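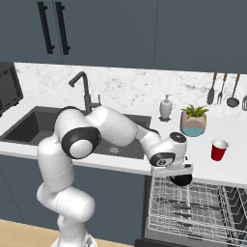
Bulletin No. 151, page 6

Protari is pleased to announce that its Communications Department has received a regional merit award for the Tultbridge Crossing campaign, in the category of printed mail with supporting media. (1/7)

The campaign was prepared for Bittencourt, the engineering firm responsible for the design of the replacement bridge. Its purpose was to inform residents and business owners of the construction schedule and the planned detours. (2/7)

A folded map and a reply card were mailed to nearly 3,000 addresses in February. A second mailing followed for properties on the east bank, where access to driveways was to change during the work. (3/7)
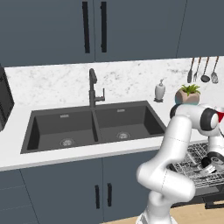 What the judges considered

Entries were reviewed for clarity of message, cost, and measured response. The category drew 67 entries this year. Written comments from the panel noted the plain wording of the map legend and the decision to print the detour dates on the outside of the mailer. (4/7)

Reply cards were sorted by street and forwarded to the Bittencourt project office. Questions on parking were the most frequent, followed by questions on school bus routes. Answers to both were added to the second mailing. (5/7)

Printing and addressing were carried out by Gutura under its existing agreement with Protari. The department thanks the Gutura production staff for accepting a late change to the fold, which allowed the piece to mail at the standard letter rate. (6/7)

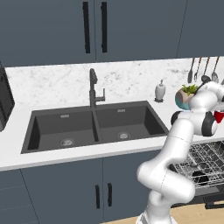

Simulated kitchen with robotic arm.

Copies of the map and both mailers may be requested from the Communications Department at the Tultbridge office. Requests from member firms should be received by 13/08/2023 and should state the number of sets required and a mailing address. (7/7)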